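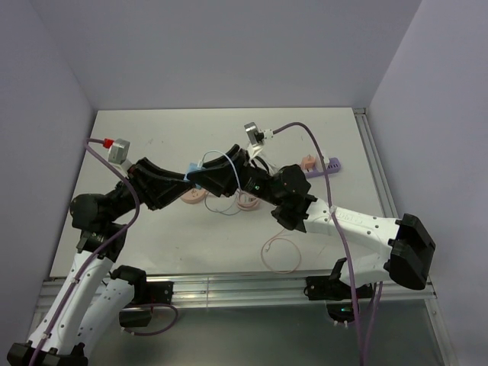
Where Does the Power Go? Standby Use in Student Rooms at Durcombe Hall
Term project report, Intro to Energy and Buildings

1. Why this topic

Everybody in our group got the same email in April about the electric bill for the dorm going up. The email said turn off your lights. We wanted to know if lights even matter anymore, the hall switched to LEDs a while ago. Our guess was that the stuff left plugged in all day is a bigger deal. Chargers, speakers, mini fridges, game consoles, printers somebody's parents bought them that get used twice.

So the question for the project: how much electricity does a normal student room use when the person living there is out or asleep, and what is using it.

2. Background (short)

Standby power = what a device draws when it's off but still plugged in, or on and not doing anything. Sometimes called vampire power or phantom load. We use "standby" in the whole report to keep it simple.

Older devices were worse. A lot of the numbers you find online are from old TVs and those heavy brick chargers with a transformer inside. Newer phone chargers draw next to nothing when no phone is on them. We wanted our own numbers because half the web pages we found copy from each other and don't say when anything was measured.

One thing that confused us at first, watts and watt-hours. Watts is the rate, watt-hours is the total over time. If something draws 10 watts for 10 hours that's 100 watt-hours. We mixed these up in our proposal, sorry, fixed here.

3. How we did it

We asked for rooms on two floors of Durcombe. 19 rooms said yes. One person per room had to sign the form. We didn't write down names, only a room code.

In each room we did this:

- listed everything plugged in
- put a Carnen plug-in meter between the wall and the power strip
- left it overnight, midnight to 6 a.m.
- came back, wrote down total, then unplugged things one at a time and wrote down the change

The Carnen meter is the cheap kind with a little screen. Before starting we checked it against the bench meter in the lab on a desk lamp and a fan and it was close enough for us. At very low loads it just shows zero, so a thing drawing a tiny bit looks like nothing. That's a real problem for chargers, see section 6.

For rooms with more than one strip we had to move the meter and do two nights. We only had the two meters and one of them went missing for a while (it was in a backpack).

Fridges were done separate. A fridge cycles on and off so one reading tells you nothing, you need the total over a long time.

4. What people have plugged in

Across all rooms we logged 282 devices. More than we expected. Some of these are not really "devices", like a power strip with a light on it, but if it had a plug we put it down.

Most common were phone and laptop chargers, every single room. After that desk lamps, then speakers, then fridges. Fewer TVs than we thought, people watch on laptops. A lot of things nobody remembered owning, for example an air freshener plugged in behind a bed.

Power strips matter here more then we planned for. If everything is on one strip with a switch you can kill the whole desk in one go. But the switch has to be somewhere you can reach. Most strips were on the floor behind the desk or the bed. People told us they never touch the switch, some didn't know there was one.
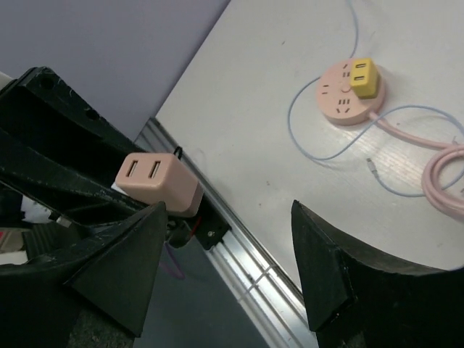

Wall outlets in Durcombe are down low and behind where the furniture goes, and the furniture can't be moved much. So the layout of the room kind of decides what stays plugged in. We think this is the most useful thing we found and it wasn't even in the proposal.

5. Results

Fridges first. Not standby really, they are doing their job, but they use the most overnight by a lot. In rooms with a fridge it was more than everything else put together.

Taking the fridges out, in order from most to least:

Game consoles in "instant on" mode. Big surprise, the setting makes a huge difference. One room had it off and the console barely showed on the meter.

Speakers and soundbars. The ones with a remote are always listening for it. The Todamov desktop speakers that came up in several rooms were the worst of this group, warm to the touch with no music playing.

Printers. Low but constant.

Laptop chargers with a full laptop attached. Went up and down.

Phone chargers with nothing attached. Meter showed zero every time.

Lights: off at night, so no standby. With everything on for a whole evening, LED desk lamps still used less than the console left on overnight did.

6. Problems

Small sample, all one building, all volunteers. People who say yes to an energy project maybe already care.

People knew we were coming. At least one room cleaned up first and unplugged stuff, they told us after.

The meter bottoms out, like we said. We can't say chargers use zero, only that it's under what the meter can see. To fix this you could plug a bunch of the same charger into one strip, measure the lot and divide. We ran out of time.

Only one night for most rooms. Weather was mild. Heaters and fans would change things.

7. What we would tell the hall

Put the console setting in the move-in email instead of the lights thing. It takes one minute and costs nothing.

Let people borrow a strip with a long cord so it can sit on top of the desk. The Lei Street hardware store has them and we think the hall could get a deal on a box.

Don't bother people about phone chargers.

Shared fridge per four rooms? We asked and most people said no, food gets stolen.

8. If we did it again

Longer, more meters, and a meter that logs by itself so we don't have to knock at 6 in the morning. Also ask about the outlets from the start. Would like to compare with a newer building where the outlets are at desk height, same meters, same form. Room sheets with the raw readings are in the appendix, codes only.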